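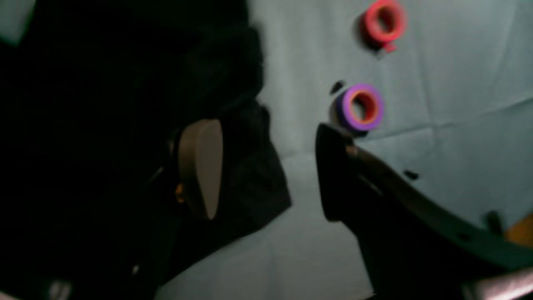
Notebook entry by Akinyi Mwakyusa, June, started 9.40 am

Black shirts again, and I'm very happy about it! Black is the one I keep putting off (you can't see a crease in it until you're right on top of it), so if the method works here it should work for the rest of the pile. Shirts are the plain Dunleavy ones from the Wallton order, 112 in the box, and I only mean to get through a small batch before lunch.

The blue cloth stays. It gives a bit of grip and the dark edges show up beautifully against it, far better than on the bare top we used in the Dustden room. It does creep, though. Smooth it out between shirts, particularly along the near side.

Laying out first. Whole garment flat in the middle of the cloth, blue showing all the way round it, and don't fuss over the hem at this stage. I used to spend ages getting the bottom edge straight and it made no difference to the finished fold. Sleeves are another matter. One left hanging down at the corner will end up inside the fold as a lump.

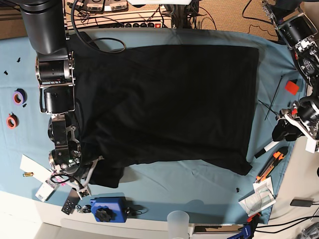
2 min read

Tape rolls live at the left of the cloth, purple one further up, orange-red one below. Please leave them there. I like them as markers: if the shirt gets anywhere near the tape, it has drifted and wants pulling back. The remote, battery and little box could go on the shelf one day, but they weren't bothering me.

Folding notes. Sides in, then over lengthways, so you get a long rectangle lying across the table. Squaring off one end is easy now, lovely crisp corners. The collar end is still the untidy one. It bunches, and if you tug at it the whole length shifts. What helped most was pressing flat from the squared end towards the collar, slowly, with the collar left alone until last.

Target width on the Mitum card is 27 cm. I got 16 shirts inside that before I stopped for tea, which pleased me no end.
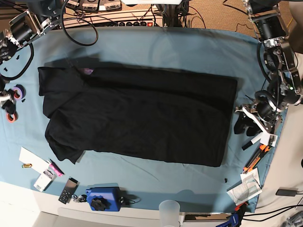

Next: stacking

Two heights to try, 20 and 40. Alternate the collar ends or the pile leans. I'd like to see how a tall stack looks after a night on the shelf, and whether the bottom few need doing again. 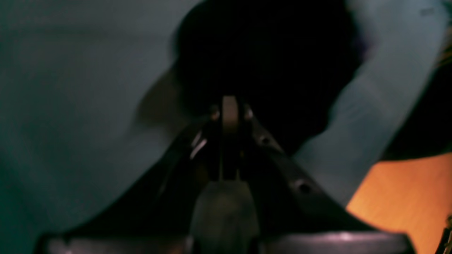 Does a black shirt need a different fold from a white one?
The fold is the same for both. Black just wants better light and a slower check of the collar before it goes on the stack.

Still to do: ask about a second blue cloth, new card for the wider sizes.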